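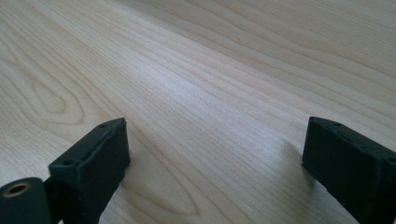 Tabletop, left side and middle, light on it.

From: Tamsin McKinnon
To: woodfinish list
Subject: Re: Pale top, grain washed out in the middle

Trudy Whitcombe wrote:
> Can you post a picture of the top before you do anything to it? I'd want
> to know if the pale area is in the wood or just on the surface. Also, what
> grit did you stop at last time, and what did you put on it?

Picture is at the top of this message. The big cathedral figure is on the left, and there's a narrower pointed one lower down near the middle. The pale patch I wrote about runs across the center. Looking at it again, I think you may be right that a lot of it is glare. The grain lines go through it, they just look softer.

I don't know what species it is. The table came from my aunt with no paperwork. The color is a creamy beige with a little pink in it, and I had been saying maple, but Esben thinks that arched grain is too strong for maple and guesses ash. I'm leaving that open.

Last time I stopped at 400 and wiped on two thin coats of Vellano matte oil, 12 hours between them. That was in April. I've used nothing on it since except a damp cloth.

What I'd like to know:

If it is only reflection, would you leave it alone? I eat at this table every day and don't want to strip it for no reason.

If I do add a coat, should I scuff the whole top first or only wipe it down? Wiremu said to scuff with a gray pad, along the grain.

I'll check it again after dark with a lamp held low from the other end and report back.

Tamsin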